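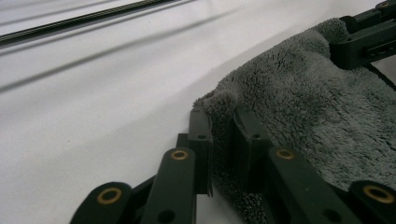

The bushings deserve more attention than the arm

Every pitch I have sat through for a towel-handling cell spends most of its hour on the software. The gripper gets a slide. Then the thing goes into service, and the part that eats your afternoons is four brass rings and the dark arms they sit in.

I look after one cell, which we call Zena after the label somebody put on the control box. It works gray plush cloths on a white surface, all shift long. The gripper is a scissor linkage with two upright finger plates, and I have come to distrust nearly everything I was told about keeping it healthy.

Start with "maintenance free." The integrator, Wavine, used those words for the bushings. A bushing is a wear part. It exists so the arm around it can last. If you never look at it, it still wears, and the play shows up at the fingertips, where a little slop in the linkage turns into plates that meet crooked. I check ours every 10 shifts by holding one plate still and rocking the other with a thumb. It takes less time than filling in the form that says I did it.

Then there is lint. Plush cloth has a deep pile and it sheds, and a plate that presses into that pile all day is going to carry fibers back toward the joints. The manual we were handed recommends light oil on the pivots every 25 shifts. I tried it for a month. Oil and lint make a gray felt that packs in behind the linkage, and I was picking it out with a dental tool. We run the joints dry now and brush them off at the end of the shift. I can't promise this is right for anybody else's bushings. I can say the felt has stopped.

My larger complaint is about tuning. When a cell starts dropping cloths, the first reflex is to change the grip settings. In April ours had been "retuned" 9 times before anyone put a hand on the fingers. The left plate was loose at its connecting block. Every one of those changes had been made to suit a loose screw, and once it was tight all of them were wrong. I put the old numbers back and taped a card to the cabinet: hands first, settings second.

Kerkier, our other supplier, now offers a monitoring package that would watch motor current and warn us of wear. Maybe it works. I would like to see it tell a worn bushing from a thick towel before I sign anything, and so far the answer to that question has been another brochure. The same goes for the Antunes quick-change fingers, which add one more joint to a tool whose trouble is joints.

I don't hate automation. The cell does a dull job tolerably well. But the price of it ought to include somebody with a brush and a free thumb, and I have yet to find that line on a quote.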